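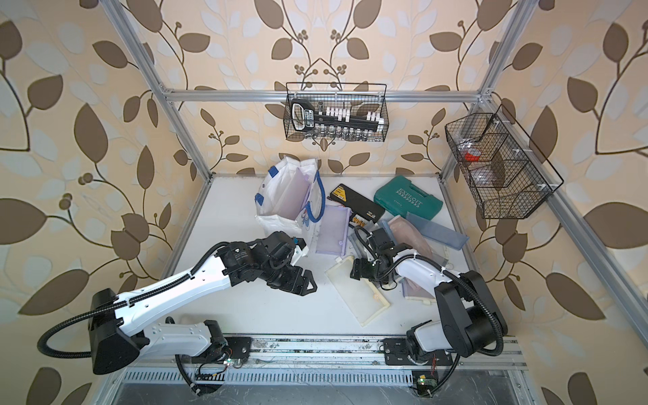

Percombe data collection group
Minutes, August meeting
Start 10:05 a.m.
Chair and notes: Raffaele Galli

Minutes of the July meeting were accepted with one fix: the Serra trial used both arms, and the text said one.

1. Episode count
We closed July with 2,192 accepted episodes on the two-arm cell. Raffaele said he was delighted, and so was everyone else in the room. The first 1,000 took us all spring! The target for the sorting task alone is another 1,000 by the end of the next round.

2. Stationery and tools set
This is the new mixed set: translucent folders, a snap pouch, the cream trays, the green tool case and the shopping bag with blue handles. Clear and see-through items are what the Osside model handles worst, so we want plenty of them, overlapping and at odd angles. Operators love this set. Picking up a thin folder with a parallel gripper is harder than it sounds, and the good demonstrations are a pleasure to watch.

Agreed to keep the leaf wallpaper on the walls of the cell for this round and change it for the next one. The hanging baskets stay too.

3. Rejected episodes
54 episodes were thrown out in review. Most were cases where the operator stopped with one arm still closed on something. A few had the wrong task label. Raffaele would like the recoveries kept, meaning a dropped item that gets picked up again, and there was warm support for that. Clean runs only teach the model what to do when things go well. Recoveries will get their own tag in Gekemero.

4. Starting layouts
Long discussion. Operators have been setting the table much the same way each time, with the bag toward the back left. Agreed to reshuffle after every 3 episodes and to turn the trays as well as move them. The bag should sometimes start lying down.

5. Actions
Raffaele: add the recovery tag and send the new label sheet.
Serra team: draft layout cards for the reshuffle.
All operators: open both grippers before ending an episode.

6. Any other business
Request for a second folder set in darker colors. Approved.

Closed 11:20 a.m.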